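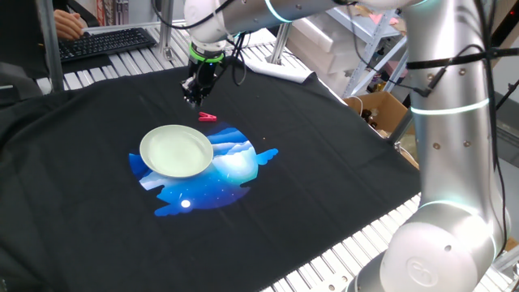
Ich wollte ja schon seit dem letzten Jahr mal nach Achterberg rausfahren, zum Projekttag der Technikerschule, und irgendwie kam immer was dazwischen (Umzug, Zahnarzt, einmal schlicht den Zug verpennt). Diesmal hat es geklappt! Die Technikerschule öffnet einmal im Jahr ihre Werkstätten, und die Abschlussklassen zeigen, woran sie gerade sitzen. Am längsten hängengeblieben bin ich bei der Robotikgruppe, und zwar vor einer Aufgabe, die so klein ist, dass ich zuerst fast vorbeigelaufen wäre: Auf dem Tisch liegt ein schwarzes T-Shirt mit einer blauen Nachtlandschaft drauf, darauf ein Teller und daneben eine rote Wäscheklammer, und die Klammer soll auf den Teller. Mehr nicht. Ich habe fast den ganzen Nachmittag da gestanden.

Aber der Reihe nach. Hingekommen bin ich mit dem Bus 276, der vom Bahnhof aus erst mal eine Ehrenrunde durchs Gewerbegebiet dreht, an Nolbridge vorbei (die machen Förderanlagen, das halbe Lehrerkollegium hat da wohl mal gearbeitet), und dann direkt vor dem Schultor hält. Drinnen gab es am Eingang einen Lageplan auf grünem Papier, den ich sofort verloren habe. Macht nichts, man folgt einfach den Leuten. Im Erdgeschoss Metall, eine Treppe höher Elektro, und ganz hinten, hinter einer Glastür, die man kräftig aufdrücken muss, die Robotik.

Unten bei den Metallern war es laut und voll, da wurden Flaschenöffner gefräst und verschenkt. Ich habe einen mitgenommen, klar. Bei den Elektroleuten stand eine Ampelsteuerung, an der drei kleine Kinder mit einer Hingabe Grün gedrückt haben, dass ich gar nicht erst drangekommen bin. Auch gut. Es gab außerdem einen Vortrag über Sensoren in der Landwirtschaft, von dem ich die ersten zehn Minuten mitbekommen habe und der bestimmt interessant weiterging, nur war der Raum so warm, dass ich rausmusste.

Betreut wird die Robotikgruppe von Adaeze Fashola. Sie redet schnell, und wenn man eine Frage stellt, bekommt man zwei Antworten und eine Gegenfrage. Ich mochte sie sofort. Ihre Gruppe besteht aus Armindo Pacheco, Malsha Kumarasinghe und Obinna Effiong, alle im letzten Jahr, und die drei haben sich das Thema selbst ausgesucht: Greifen auf weichem Untergrund. Ich hab erst mal dumm geguckt. Warum denn weich? Armindo hat mir dann eine Klammer in die Hand gedrückt und gesagt, ich solle sie mal mit zwei Fingern von meinem eigenen Pulli nehmen, ohne den Stoff mitzunehmen. Geht natürlich. Aber man merkt, dass man was dabei macht! Man drückt erst ein bisschen nach unten, dann spürt man die Klammer, dann macht man zu, und das alles, ohne eine Sekunde nachzudenken. Der Arm muss für jede dieser Sachen einen Wert bekommen, und wenn der Wert ein kleines bisschen zu tief ist, hat man eine Stofffalte zwischen den Fingern und zieht das halbe T-Shirt samt Teller hinterher.

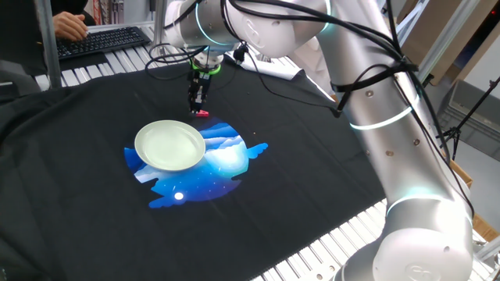 Malsha war an dem Tag für das Erklären zuständig und hat das wirklich toll gemacht, auch beim zehnten Mal noch. Sie führen ein Versuchsbuch, ganz altmodisch auf Papier, und darin stehen seit Beginn des Schuljahres 1037 Versuche, jeder mit Uhrzeit und einem Kürzel dafür, was schiefging. F steht für Falte, R für rausgerutscht, T für Teller verschoben. Das T kam wohl im Winter sehr oft vor. Ich durfte blättern und fand die Randnotizen fast spannender als die Zahlen, an einer Stelle steht zum Beispiel nur "nochmal, aber mit Frühstück".

Was ich vorher nicht wusste: wie viel Arbeit in der Unterlage steckt. Angefangen haben sie mit einer glatten Platte und einem Holzklotz, das lief nach zwei Wochen, und dann war es ihnen zu langweilig. Danach kam ein Handtuch, danach ein einfarbiges Hemd, und jetzt eben das T-Shirt mit dem großen Aufdruck. Der Druck ist gemein, sagt Obinna, die Berge und der kleine weiße Mond machen es der Bilderkennung schwer, weil überall Kanten sind, die nach irgendwas aussehen. Auf dem reinen Schwarz findet das Programm die Klammer gut. Liegt sie auf dem Motiv, wird es zäh, und beim Teller ist es der Rand, der je nach Licht mal erkannt wird und mal nicht. Der ist so hellgrün, fast weiß. Sie haben auch einen dunklen ausprobiert, der war auf dem Shirt wohl gar nicht zu finden.

Ein älterer Herr neben mir wollte wissen, warum sie dann nicht einfach ein weißes Tischtuch nehmen. Fand ich eine faire Frage! Frau Fashola hat zurückgefragt, ob bei ihm zu Hause die Wäsche immer auf einem weißen Tischtuch liegt. Er hat gelacht und ist dann auch noch eine halbe Stunde geblieben.

Zugeschaut habe ich bei vielen Durchgängen, und es ist schon seltsam, wie man anfängt mitzufiebern. Der Arm kommt von oben, wird langsamer, bleibt über der Klammer stehen, und alle halten die Klappe. Dann zu, hoch, rüber. Oder eben nicht. Beim ersten Mal, als die Klammer tatsächlich auf dem Teller gelandet ist (es gibt so ein kleines Klackern, das man bis zur Tür hört), haben wir geklatscht, als hätte jemand ein Tor geschossen. Beim nächsten Durchgang ist sie auf halbem Weg runtergefallen und vom Stoff auf den Boden gehüpft, und wir haben sie zu viert unter dem Nachbartisch gesucht. Armindo hat ein R ins Buch geschrieben. 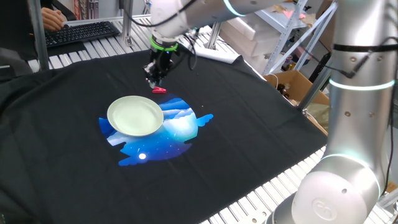
Klammer im Greifer, knapp über dem Stoff. Der Teller liegt links daneben.

Ich hab natürlich gefragt, was man damit nun anfängt. Im November fahren sie zum Flindonier, das ist ein Wettbewerb für Schulteams, bei dem man einen Tisch voller Alltagskram aufräumen muss, und was genau auf dem Tisch liegt, erfährt man erst am Morgen. Im letzten Jahr war ein Schal dabei, an dem ist die halbe Konkurrenz gescheitert, und die Achterberger gleich mit. Daher also das weiche Zeug. Obinna hat mir das Regelheft gezeigt, 97 Seiten, und mir die Stelle mit dem Schal vorgelesen wie andere Leute eine Verkehrsstrafe.

Gut gefallen hat mir, dass sie die schlechten Tage nicht verstecken. An der Wand hing eine Kurve mit der Trefferquote, und die geht mittendrin einmal schlimm in den Keller. Da hatten sie den Greifer neu montiert und um ein paar Grad verdreht angeschraubt. Zwei Wochen lang haben sie im Programm gesucht, bis Malsha mal mit dem Geodreieck rangegangen ist. Mit dem Geodreieck! Ich finde, so was gehört unbedingt an die Wand.

Weniger gut: Es war eng. Man steht zu sechst vor dem Tisch und sieht die Hälfte der Zeit nur Schultern, und wer mit Kinderwagen kommt, hat in der Ecke keine Chance. Eine Stufe oder ein Bildschirm für die hinten wäre schön. Und die Zeiten der Vorführungen standen nur auf dem grünen Zettel (ja, ich weiß, selber schuld). Frau Fashola meinte, nächstes Jahr ziehen sie vielleicht runter in die Halle, wenn die Metaller ein Stück abgeben.

Zwischendurch war ich in der Cafeteria, die an dem Tag Kikideck hieß und vom zweiten Jahrgang betrieben wurde, den Namen konnte mir dort keiner erklären. Asabe Danladi hat an der Kasse alles im Kopf gerechnet, während neben ihr eine selbstgebaute Kasse mit Touchscreen neu gestartet wurde. Der Mohnkuchen war sehr gut, der Kaffee war warm. Nehmt den Mohnkuchen.

Am Schluss bin ich noch mal hoch, eigentlich nur, um Tschüss zu sagen, und dann hatten sie gerade die Geschwindigkeit runtergesetzt und wollten etwas mit dem Öffnungswinkel ausprobieren, und zack, war der Bus weg. Der nächste kam erst nach einer knappen Stunde. Die habe ich dann halt auch noch oben verbracht und durfte sogar die Klammer neu hinlegen, immer ein bisschen anders gedreht, so wie es einem gerade einfällt. Einmal habe ich sie genau auf die Kante vom Aufdruck gelegt und einen sehr vorwurfsvollen Blick von Obinna kassiert. Wie der Versuch ausging, steht im Buch.

Wer im November beim Flindonier zuschauen will: Der Eintritt ist frei, sagen sie, und man soll was Warmes anziehen, die Halle wird kaum geheizt. Ich bin da und schreibe hinterher wieder was.

Eingestellt am 2020-07-11 | Kontakt | Impressum | © Texte und Bilder bei der Autorin | Nach oben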